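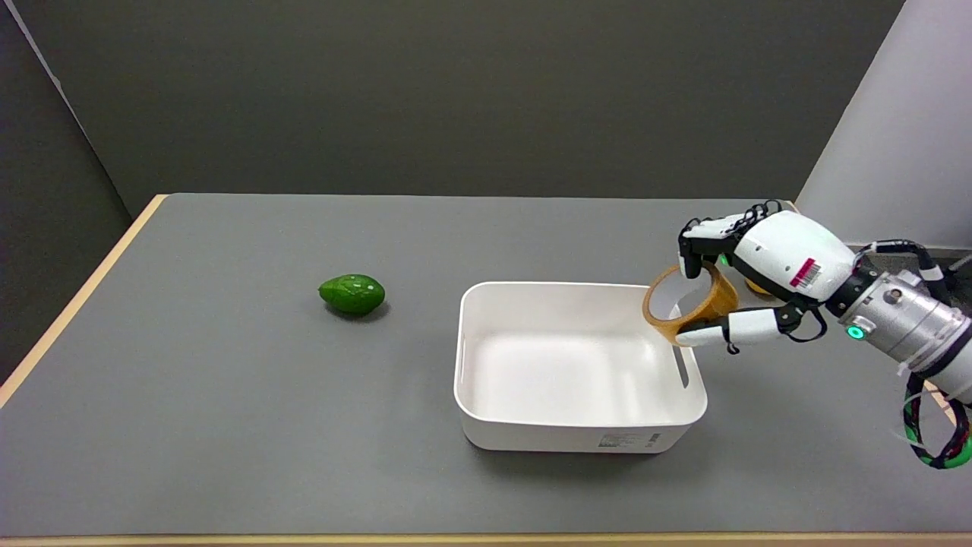

Advertising claims and small print > "Clinically tested" on the Ludar hair serum, has anyone made a complaint?

marrowfield
Good evening to all. English is my third language, so please excuse me if some sentence comes out strange.

I bought a bottle of the Ludar scalp serum in March, from their own web shop. On the product page it was written in large letters "Clinically tested: 88% saw thicker hair". There was a small star after the number. I did not look for what the star meant until last night, and now I am rather annoyed.

The star leads to a line at the very bottom of the page, under the delivery information and the cookie notice. It says: "Consumer self-assessment, 16 participants." So it was a questionnaire. Sixteen persons were asked if they thought their hair was thicker, and fourteen said yes. I don't see any word about measuring, or about a second group who used something else.

My question is simple. Is it permitted to call this "clinically tested"? And if it is not, to whom should I write, and what should I put in the letter? I have never made a complaint of this type.

pellworth_jn
Welcome. You write better than most of us so don't worry.

Short answer, "clinically tested" is one of those phrases that sounds like more than it is. But the phrase on its own is not the whole claim. What matters is what an ordinary person would understand from the whole advert. Big headline, number, the word clinical: I think most people would understand that somebody measured hair.

Write to the advertising regulator in your country. There is an online form and it is free. Before that, take screenshots.

marrowfield
Thank you. I have taken screenshots of the top of the page and of the small line at the bottom. Should they be in one picture or is it fine to have them separately?

pellworth_jn
Separately is fine but also save the entire page as a PDF if your browser can do it, so it is clear how far the reader must scroll. And write down the time, and whether it was phone or computer. On a phone the small print is sometimes folded away under a "more details" button.

gantry88b
I will be the unpopular one. What exactly is false here? They tested it on people. They asked the people. They say how many people. The number is correct. It is on the page. You found it.

I work in packaging (not cosmetics) and we get these letters. In many cases the customer simply did not read.

marrowfield
I accept that I did not read. But I paid before I read, as I think most customers do. The line is in pale grey on white, and it is after the cookie notice. If they were proud of the sixteen persons they could have put them beside the 88.

gantry88b
Plenty of firms put the base size in a footnote. That is what footnotes are for.

osier_and_ash
Footnotes are for explaining a claim. They should not take it away. "Clinically tested" upstairs and "we asked them" downstairs is a contradiction to me, and a complaint on that ground is reasonable.

gantry88b, I agree with you that the 88 is arithmetically all right. Fourteen out of sixteen is 87.5. But the problem is the word in front of it.

gantry88b
"Clinically" could mean only that it was done in a clinic. We don't know where it was done.

osier_and_ash
Then the company can say so when it is asked. It is their work to have the evidence ready before they publish, and the customer does not need to prove the opposite. Many people believe they must come with a laboratory report of their own, and so they never write.

tidewrack
Adding something from my own case, a different product. I complained about a vitamin drink from Tan that promised "more energy in 20 minutes". I waited a long time for an answer, I had almost forgotten it. Result was that the advert had to be changed. I did not get any money, and the drink is still in the shop with the same label, because the label was apparently a matter for another office.

So my advice is, know what you want from it. If you want the wording gone, the regulator is right. If you want your money, write to the seller first.

marrowfield
This is useful, thank you. In truth I want both. The bottle is half used. Can I ask for money back on a half used bottle?

tidewrack
You can ask for anything. I would say in one sentence that you relied on the claim when you bought it, and ask for a refund by a certain day. Stay polite. Do not mention the regulator in the first letter, keep it for the second.

pellworth_jn
I disagree with that last part. I would mention it in the first letter. It saves a step, and a firm which knows its claim is weak will often refund quickly.

tidewrack
Or they quietly change the page the same evening. That is what happened to my neighbour with a mattress.

pellworth_jn
That is why the screenshots come first!

quillback
Reading this with interest because I bought the same serum, but from the chemist chain Lakham and not from Ludar. I went to look at the box now. On the box there is no 88 at all. It says "visibly fuller-looking hair" and nothing about clinical.

So somebody at Ludar knows what may be printed on a box and what may not, and the website is written by somebody else.

osier_and_ash
"Fuller-looking" is a cosmetic claim, it is about appearance and it is quite safe for them. "Thicker hair" can be understood as a change in the hair itself. If the box and the site differ, put both in the complaint. Could you photograph the box for marrowfield?

quillback
Yes, I will do it tomorrow in daylight. The box is shiny and the lamp in my kitchen makes it unreadable.

gantry88b
The box has less room. It is possible that this is the full explanation. I have cut whole paragraphs from a carton because the barcode had to move.

quillback
There is a whole empty side on this one, with only a drawing of a leaf.

gantry88b
Fair enough.

marrowfield
I have now written a draft. May I put it here? Please correct the language also, if something is not natural.

"Dear Sir or Madam,
I wish to complain about the product page of the Ludar scalp serum. The page states in its headline that the product is clinically tested and that 88% of users saw thicker hair. A note at the bottom of the same page says that this result comes from a self-assessment by 16 participants. I believe that an ordinary customer would understand the headline to mean that the thickness of the hair was measured. I ask you to examine whether the company holds evidence for this claim, and whether the note is clear enough and near enough to the headline. I bought the product in March after reading the headline. I attach the page as it appeared on my computer, and a photograph of the box, on which the claim does not appear.
Yours faithfully"

pellworth_jn
Very good. I would change only one thing, the headline as you quoted it first says "88% saw thicker hair", without "of users". Quote it exactly with quotation marks. Copy it letter by letter, with the star.

osier_and_ash
Agree. And I would split it into two numbered points, one for the evidence and one for the position of the note. They are two separate questions and you might win one and lose the other.

tidewrack
Also remove "I wish to complain about". The form already has a box for this.

marrowfield
I would like to keep it, it seems impolite to begin without it. The other changes I have made.

hobnail_jr
Sorry if this is a little outside the topic, but does anybody know about the "533 five-star reviews" on the same page? I tried to read them and I could open only the first 20. After that the button does nothing.

marrowfield
I have the same. I thought it was my browser.

gantry88b
Broken button is a broken button. I would not put this in a complaint.

hobnail_jr
Perhaps. But several of the ones I could read talk about a shampoo. "Lathers well", "nice in the shower". The serum does not lather, you leave it on.

osier_and_ash
Some shops merge the reviews of all the products in one range and show the total under each. If the total is for the range, the page should say it. I would send it as a separate complaint, so that it does not slow down the first one.

gantry88b
All right, the shampoo reviews are worse than the footnote, I give you that one. Those I would not defend.

hobnail_jr
Then I will send that one myself. Do I need to have bought the product?

pellworth_jn
No. Anybody who has seen the advert may complain. They will ask only that you have no business interest in it, so say if you work for a competitor.

hobnail_jr
I work in a garden centre.

marrowfield
An update. I sent the complaint this morning, with two numbered points and the photographs from quillback (thank you, the leaf side also came out very clearly). I received an automatic reply with a reference.

To Ludar I wrote separately for the refund. They answered in the afternoon that their claims are "supported by an independent study carried out by Clevbridge" and offered me a discount on my next order. I have asked for a copy of the study.

tidewrack
Don't take the discount yet. In the conditions it may say that you accept it as a full settlement.

osier_and_ash
Is Clevbridge a laboratory or a survey company? It makes a big difference to point one.

marrowfield
I looked at their site. They offer "consumer panels and home-use testing". I could find nothing about measuring hair, but the site is not large and maybe I missed a page. I will forward their answer to the regulator with my reference and write here again when I have the study, or a refusal.

gantry88b
Please do post it. I would like to read the questionnaire, the exact question they asked those people could be interesting.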